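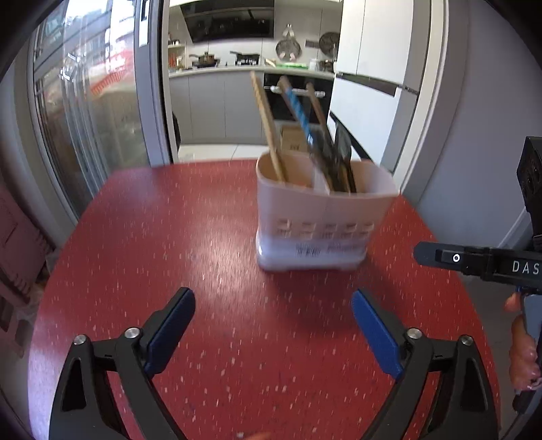

Spatule en bois et compagnie, dans leur pot à ustensiles.

Cuisiner seul, manger à dix-huit

Avril 2020. Vingt heures, les écrans s'allument. Une soupe chez Britt-Marie Fjeld, des pâtes chez Silviu Ciobanu, une omelette ratée quelque part à Lyon. Ça s'appelle Plokus. Pas une appli, pas une boîte. Une table d'hôtes à distance, montée en 6 jours par des gens coincés chez eux.

Au départ, un message de Kristine Agbayani à ses anciens voisins de palier. « Je fais un adobo, qui suit ? » Ils étaient trois. Puis 18 le soir d'après. Puis 291 inscrits sur la liste, et là il a fallu s'organiser, trouver des créneaux, virer deux ou trois relous.

Le principe : une recette envoyée le matin, courte, avec ce qu'on a dans les placards. Farine introuvable ? On fait sans. Levure, n'en parlons pas. Silviu a tenu une semaine entière sur le chou, sarmale, salade, soupe, re-sarmale. Il ne s'en lasse pas. Sa femme, si.

On cuisine micro coupé, sinon c'est l'enfer, les hottes, les casseroles, les gosses. Micro ouvert au moment de s'assoir. Et on parle de quoi ? De bouffe, surtout. De la file devant le magasin. Du beau-frère qui pétrit son pain et poste chaque miche. Un soir Britt-Marie a lu à voix haute le carnet de sa grand-mère, page des confitures, presque une heure. Personne n'a raccroché.

J'ai essayé quatre soirs. Le premier, gêne totale, mâcher devant une caméra c'est moche. Le deuxième j'ai brulé les oignons et une inconnue m'a expliqué comment les rattraper (un peu d'eau, baisser le feu, gratter). Le quatrième j'avais mis une nappe.

936 recettes dans le dossier commun à l'heure où on boucle, dont un bon paquet de doublons et onze versions du même gateau au yaourt. Kristine veut trier tout ça d'ici juin. Britt-Marie préfère laisser le bazar. Ce soir, c'est lentilles.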